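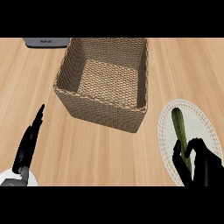 *Right hand closing on the cucumber, left gripper shut and empty. Picnic task, in the simulator.*

# Skarnano Robotics Club: the picnic task

Hello and welcome to our corner of the club pages! I'm a second-year member at Skarnano and I've ended up looking after the gallery, mostly by being the one who kept nagging everyone for pictures. This page belongs to the picnic team. Our job for the Dorkoton student challenge is to get two arms to pack a basket, and the first thing going in is a cucumber. It sounds like something you could knock together in an afternoon. We've been at it since the autumn.

Last updated January 5, 2018.

## The cucumber

I've got very fond of this cucumber. It's a nice bumpy dark green one with yellowish mottling, and whoever modelled it took a lot more trouble than they did over some of the other vegetables in the library (the carrot is basically a cone). It sits on a white plate with little tan dots around the rim, and the plate is where most of our trouble comes from.

When the cucumber lay straight on the table, in our very first version, the hand could come in low and get its fingers well round the sides. Put a plate under it and suddenly there's a rim to clear before you've got anywhere near the thing you want. Our early attempts caught the rim with the thumb and sent the whole lot skating across the table – plate, cucumber, the works. We have a folder of those. I still watch them when I'm fed up.

What we do now is bring the hand over from the right with the fingers open, stop, line up the thumb with one side of the cucumber and the bigger finger with the other, and only then come down and close. The stop matters more than I'd like. I took it out one evening to save time and we went straight back to skating.

## Two arms, one job

People who come to our open evenings always ask why there's a second arm if it isn't holding anything. Fair question! The challenge rules say both arms have to be in the workspace from the start, and later stages need them both: one steadies the basket while the other reaches in. For the cucumber stage the left arm's whole task is to stay closed, stay slim and keep out of the way.

That turned out to need its own bit of code. If you just leave the left arm where it was, the right one has to swing round it on some paths, and the planner gets very cautious and sulky and gives you a long looping route up into the air. So we gave it a parking spot to the left of the basket, with plenty of bare wood in between. I wrote that bit. It's 23 lines long and I'm prouder of it than I should be.

## The basket

I love the weave on this basket, and so does the graphics card in the old club computer, judging by the fan. The basket starts each run empty. To score, the cucumber has to end up lying inside it, on the bottom, and the hand has to come back out without dragging anything with it.

We drop the cucumber from just above the floor of the basket. I wanted to lay it down properly and let go gently, but the hand is quite chunky and the knuckles kept meeting the wall on the way in. Ozan Türkmen, who runs our sessions, let me argue about it for a good half hour and then asked me to try it both ways and write down the results. The drop won. Sorry, cucumber.

## How we practise

Everything goes through Kurup, the little bit of software we use for setting up tables and replaying runs. You choose what's on the table, shuffle it all round a bit and press go. Some nights we leave it running after we've packed up and look through the failures with biscuits the next week.

So far we've logged 481 runs of the cucumber stage with the plate in. I keep the spreadsheet and I sort the bad ones by what went wrong, under headings like these:

- **Skater** – touched the plate and moved it
- **Squirter** – had hold of the cucumber, then pinched it out of the end of the fingers
- **Wall** – knuckles or cucumber hit the side of the basket
- **Shy** – hand stopped short and closed on nothing
- **Other** – mostly me typing the wrong thing

Squirters are the ones that bother me. A skater you can see coming, but a squirter looks lovely right up to the point where the cucumber has left. We think it happens when the grip is too near one end, so we're trying a version that aims for the middle and checks again after closing. If you've done anything like this with long round objects, please come and tell us how. I'll make you a tea.

## The things at the back

There's a grey Tefal thing in the top left corner next to the basket, and it has no part in the scoring. Kurup puts extra objects on the table and the arms are meant to leave them alone. Knock one and you lose points, even if the cucumber goes in perfectly. It's near enough to the basket that I was nervous about it, but the right arm comes in from the other side and hasn't bothered it yet. Famous last words, I know.

## What we're aiming for

For Dorkoton we need 80 clean runs in a row on shuffled tables before we're allowed to enter the next stage. Our best streak is nowhere near that, and I'm not putting it on a public page! The regional round is in February at the college in Ovau, and we're taking 3 people and one very heavy computer on the train.

Before then I want to:

- finish the check after closing
- try the plate further over to the right, where the wrist runs out of room
- get the left arm to hold the basket steady without tipping it
- have a go with something that isn't a cucumber (a banana has been suggested, and I'm dreading the bend)

## Coming along

New members are very welcome, and you don't need to have written any code. I hadn't. I came along to see the arms move, got handed a keyboard, and spent my first evening making a gripper open and shut, which kept me perfectly happy. If you'd sooner draw, model or test things, we've plenty of that too – somebody really does need to do something about the carrot.

Ask for the picnic team at the front desk and you'll be pointed to the right table. Bring a jumper, as the heating in our room goes off early.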